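Subject: Re: Pantry hours at Nitemden Hall
From: Delphine Benavides
Date: Wednesday, August 19, 2020

On Monday, Wattanapong wrote:
> Will the pantry keep its January hours this fall?
> Our residents need to know before they move in.

The pantry will close at 8:30 p.m. on weekdays. Residents may take 2 packaged items per visit.
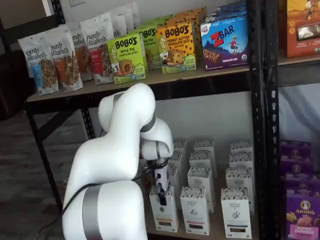

Snack shelves, lower level.

Requests for changes to the stock list should be sent to the Noswood office in writing.

Delphine Benavides
Residence Services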